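Journal > Volume 2 > Household Storage Studies > Section 4

4. What people told us about the front hall

I went into this part of the study expecting the kitchen to win. We asked 147 households in Listport and Ginell where they look first when something small goes missing, and I had a whole kitchen section half written before the forms came back. The front hall beat it easily (so did the car, but that's a separate paper!). Keys, mail, gloves, dog leads, loose batteries: it all lands by the door, and it stays there until somebody gets annoyed.
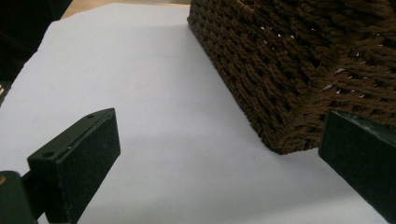 Mail was the big one. People in the Ginell apartments kept telling me they open it standing up, drop the envelope wherever their hand is, and mean to come back later. We used the word "container" on the first form and got blank looks, so for the second round in October I changed it to "basket or bowl" and the answers got a lot longer. A woven basket with tiny gaps between the strands came up again and again as the thing people already owned, and several of them complained that coins were fine in it but pins and earring backs went missing. I hadn't thought to ask about small parts at all, so I added a line for them.

The older houses in Costa were a late addition, and I'm glad we squeezed them in. Their halls are narrow and most have no table, so the drop spot moves to the stairs or a windowsill. One household had three drop spots and an argument going about which was the real one.

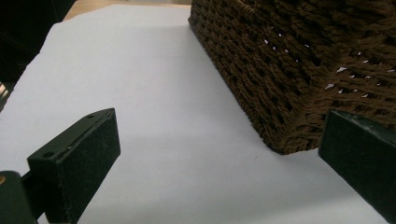 Does a bigger drop spot mean fewer lost things? In our forms it went the other way, and households with a large one spent longer searching it than those with a small one.

I'd still be careful with that result. We relied on people's own guesses about search time, and folks are terrible at guessing when they're late for work. The Clalis diary sheets were meant to fix this, but plenty came back with the same number written in every box. 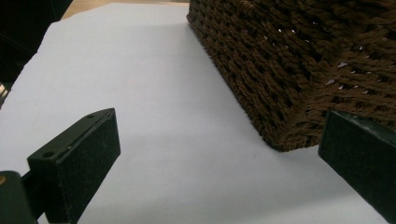
Figure 3. Brown woven basket on white paper.

For the next round I want the diaries shorter, one page at most, and I'd like to put renters and owners on separate forms.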